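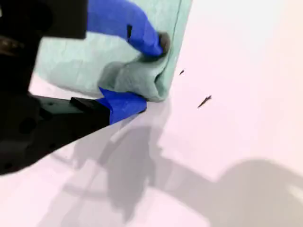 **De:** Régis Texier
**Para:** lista de lavado y cuidado de tejidos
**Asunto:** Re: Toallas que se quedan tiesas

Hola a todos:

Perdonad que conteste con tanto retraso, he tenido la casa llena de familia hasta el miércoles y entre sábanas, manteles y nietos no he abierto el correo. Stelios escribía:

> Tengo un juego de toallas de rizo que compré en Sernero hace un par de inviernos y ya no hay quien se seque con ellas. Parecen cartón. Las lavo a 60 con el detergente de siempre y suavizante, y las tiendo en el patio. ¿Las doy por perdidas o se os ocurre algo? Mi mujer quiere hacer trapos con ellas y a mí me da pena.
>
> Stelios Spanos

Querido Stelios, ¡no las cortes todavía! A mí me pasó lo mismo cuando nos mudamos a Ornano, donde el agua es durísima (el hervidor criaba una costra que daba miedo), y estuve a punto de tirar un juego entero que nos había regalado mi suegra.

Lo primero que haría es dejar el suavizante. Ya sé que suena raro, porque uno lo echa justamente para que queden blandas, pero va dejando una película sobre el rizo y la toalla acaba resbalando sobre la piel sin secar nada. Yo hice dos lavados seguidos sin suavizante y con la mitad de detergente, y en el segundo puse unos 200 ml de vinagre blanco de limpieza en el cajetín del aclarado. Eso sí, nunca junto con lejía, por favor, que es peligroso. Y mira antes el manual de la lavadora, que a algunos fabricantes no les gusta el vinagre para las gomas.

Lo segundo es no llenar tanto el tambor. El rizo bebe muchísima agua y necesita sitio para moverse – en mi máquina, cuatro toallas de baño y ni una más, por mucho que quepan.

Y luego está el tendido. Antes de colgarlas las sacudo bien fuerte, cogidas por el lado corto, y vuelvo a sacudirlas al recogerlas. En junio no las dejo al sol de mediodía, las saco a última hora de la tarde. Si tienes secadora, diez minutos al final las levantan mucho.

Sobre comprar nuevas: las últimas mías son de 600 gramos por metro cuadrado, muy agradables, pero tardan una eternidad en secarse y en invierno casi huelen a humedad antes de estar listas. Para diario preferiría algo más ligero. En la tienda de Wogan me dijeron que les llegaban otras en otoño; si paso por allí, os cuento.

Por cierto, ¿alguien ha probado a lavar lino viejo con percarbonato? Tengo un mantel con manchas amarillas en los dobleces y no me atrevo.

Un abrazo grande,
Régis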